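Budgeting for the dash rig, again

I have the Zultlow quote open in one tab and my own spreadsheet in the other, and they do not describe the same project.

Zultlow says $900 gets a small shop like mine "ready for automated road survey." What $900 gets you is the camera, a mount and one year of their software, Hisus, which is supposed to find faded paint and patched pavement by itself. Storage is extra. The second mount is extra. A replacement cable is $65, and I have owned enough cables to know I'll be buying that one twice.

Then there's Surcombe, whose unit costs $200 less and comes with no software at all. The salesman treated that as a drawback. I'm not so sure. I still have a shelf of gadgets that stopped working the month the subscription did.

My real trouble is with the number on the front of the brochure, 93 percent of lane markings detected. Detected where? On what kind of day? I drive two-lane roads with trees down one side and the sun wherever it feels like being, and by midmorning the pavement ahead can go so white that I have trouble picking out the dashes myself. Add whatever the windshield is reflecting off the hood. I asked for results on footage like that and got the brochure again, as a bigger file.

So the plan for now is small. Rent for a month, one car, the same county roads I already know. I check the output by hand, and if that takes longer than doing the survey the old way, I stop there. I've set aside some $200 for the odds and ends — clamps, power, a drive — and nothing for training, which everyone swears I won't need.

Baysal wants an answer on the shared purchase by Monday. They'll get a maybe.

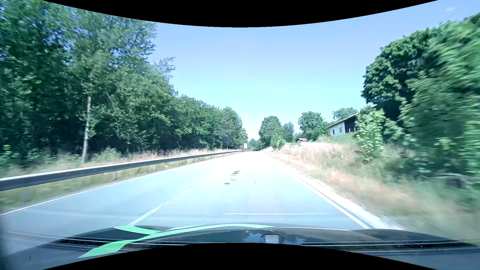 Dunmore Paving Guy: We went through this with the Surcombe. Ask what they charge to ship it back under warranty before you rent anything. Ours cost more than the mount did.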